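Freshening Up Old Wooden Furniture

My aunt left me a houseful of small wooden pieces when she moved out to Ustside, and for the first summer I did what most people do, which was push them against the walls and promise myself I'd get to them. Well, I did get to them in the end, one at a time, and along the way I picked up a few habits that I'm happy to pass on (with apologies to anyone who has been doing this since before I was born!).

Start with a good wash. Put a small squirt of plain dish soap in a bowl of lukewarm water, wring your cloth out until it barely feels damp, and work along the grain. Change the water more often than you think you need to. Dry each part as you finish it, and leave the piece alone overnight before you do anything else. 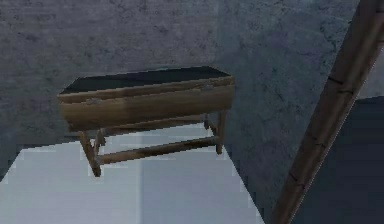
Once the wood is clean and dry, you can see what you're dealing with. White rings are usually just moisture sitting in the finish, and a dab of petroleum jelly left on overnight will often lift them. Dark rings have gone deeper, and I've learned to live with a couple of those — a plant pot covers a great deal.

For musty drawers, take them all the way out and stand them somewhere airy for an afternoon. I put a saucer of baking soda inside the empty carcass while they're out, and another in the bottom drawer for a week afterward. My neighbor Yee-man Yu swears by dry coffee grounds, and her linens do smell lovely, if a bit like breakfast. 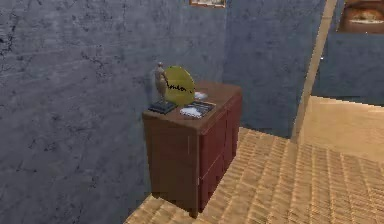 What can I do about a drawer that sticks?
Rub a plain white candle along the runners and the bottom edges of the drawer, then slide it in and out a few times to spread the wax. If it still catches, look for a shiny spot where wood is rubbing on wood and sand just that spot with 135 grit paper, a few strokes at a time. Damp weather swells everything, so don't take off too much in August or you'll have a rattle by winter.

Now for the wax. A thin coat of paste wax twice a year is plenty, put on with an old T-shirt and buffed off once it hazes over. I used to slather it on like butter on toast, and all I got was a sticky tabletop that collected cat hair. 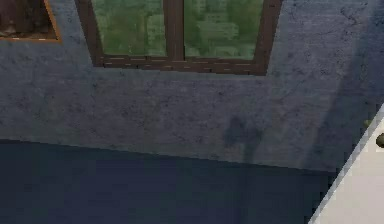 Keep your waxed pieces away from radiators and strong sun if you can, and turn lamps and bowls to a new spot now and then so the color stays even. And wash those rags, or lay them out flat outdoors to dry if you've used anything with oil in it — never leave them bunched up in a pail.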